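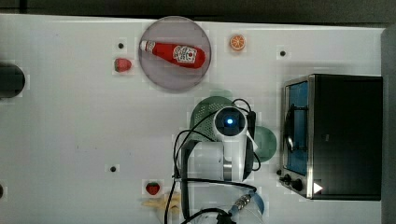
Drying is the stage of a commercial wash cycle that gets the least attention and produces the most complaints, according to Nimal Wanigasekara. He has looked after undercounter and pass-through machines for Flastelier for 17 years, mostly in small cafés and staff canteens, and we spoke in May at the Fikberg workshop, where a Nada machine was on the bench with its side panel off.

I asked what he checks first when a site reports poor results. "The water," he said. "People ring up about detergent and I ask for the hardness. Last month one café gave me 357 milligrams per litre as calcium carbonate. The softener had been in bypass and the heating element was furred from end to end."

Hardness scale acts as insulation, so the boiler takes longer to recover between racks. Staff then start the next rack early, or override the thermal lock if the machine allows it. Wanigasekara tests the inlet and the softened supply separately and writes both values on a card inside the door. He does not trust regeneration timers set at installation. "The timer was right for the number of racks they did when they opened. Then they start doing breakfasts."

On temperature he was brief. The readout gives the tank or boiler value at the sensor, and the surface of a plate is another matter. He runs a recording thermometer through with a full rack and reads it afterwards. If it has not reached 70 degrees he looks at the rinse pressure, then the jets, then the element.
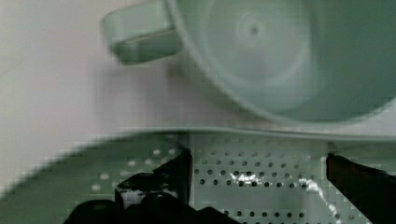 Rinse aid works by lowering surface tension, so that water leaves as a sheet and does not sit in beads. It cannot do much for an item that holds little heat. China comes out hot and dries itself from stored heat; a plastic mug like the green one, with its thick rounded handle, has far less to give back. Wanigasekara racks plastic separately, open side down and tilted, and allows 8 minutes in air before stacking.

Did he raise the rinse aid dose for plastics? "A little, then stop. Too much and you get streaks on the glasses — and foam in the tank, which upsets the pump."

Cloths he would remove from the wash area altogether. "You've paid to heat all that water, and then somebody wipes everything with a tea towel from yesterday."

The Nada needed a new inlet valve. He was waiting for the part.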